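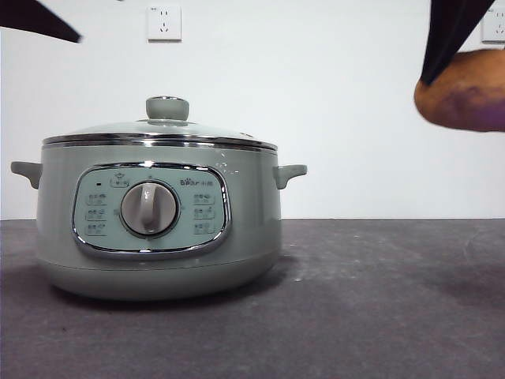
An electric hot pot with a glass lid and a rotary dial on the front panel.

Print | E-mail

Electric hot pot

An electric hot pot is a countertop cooking vessel with its own heating element, used for simmering broth at the table, boiling noodles, steaming and, in many cases, shallow frying. The name is used loosely. In North American stores it may refer to a tall plug-in kettle for heating water, to a wide communal pot for the East Asian meal also called hot pot, or to a small one-person cooker sold to students. Sellers seldom separate the three, and product listings that promise all of these uses from one appliance should be read with some care.

Construction

Most household models consist of a round metal cooking bowl inside a plastic or painted outer body, with a heating element beneath the bowl. Bodies are usually wider than they are tall, so that several people can reach the food. Two short side handles are common on the wide type, while one-person cookers often have a single long handle like a saucepan. In some designs the bowl lifts out for washing. In others it is fixed, and the whole appliance has to be wiped by hand and kept away from the sink.

Lids are commonly glass with a metal rim and a center knob. The glass lets the cook check the pot without lifting the lid, at least until steam clouds it. Many lids have a small vent, which reduces boiling over but does not prevent it when starchy noodles are cooked at full heat.

Colored bodies, pale greens and creams especially, are often sold as "retro." The label has little historical basis. Early plug-in cookers were mostly bare metal or white enamel, and the pastel finish with chrome trim borrows more from old refrigerators and radios than from any earlier hot pot.

Controls

The simplest controls are a rotary dial and an indicator light. On some pots the dial adjusts a thermostat, which switches the element on and off around a set point. On others it selects between fixed power levels. The two kinds can look identical from the outside, and labels such as "low" and "high" rarely state a temperature. Claims of precise heat control in dial models are hard to support – a thermostat mounted under the bowl senses the bowl, and the broth may be a good deal cooler, particularly just after frozen food is added.

Panels on models made for the Chinese market may carry icons with Chinese characters. Imported units are sometimes resold without a translated manual or a check of the plug and voltage.

Capacity and claims

Capacity is normally given to the brim, so the usable amount is smaller. In an undated leaflet, the retailer Trovow describes its wide pot as suitable for 7 people, a figure that appears to assume small portions and patient guests. The Fivley one-person cooker is listed at 455 watts and advertised as boiling water "in moments," with no volume or starting temperature given. The larger Cárdenas model is rated at 1,010 watts. Higher wattage does shorten heating time, but comparisons between brands mean little unless the same amount of water is used.

Nonstick coatings are another area of generous wording. The Pastach range is promoted as having 3 protective layers, though the number of layers says little by itself about how long a coating lasts. Metal ladles, abrasive pads and heating the bowl empty will shorten the life of most such coatings.

Use and care

The pot should stand on a flat, heat-resistant surface, with the cord routed where diners will not catch it. Raw meat and cooked food need separate chopsticks or tongs. The broth should return to a boil after each large addition. The appliance is unplugged and left to cool before cleaning, and the base is not put in water unless the maker states that it is sealed.

See also: Chafing dish; Fondue; Rice cooker; Slow cooker

Last revised 3 October 2018

Print | E-mail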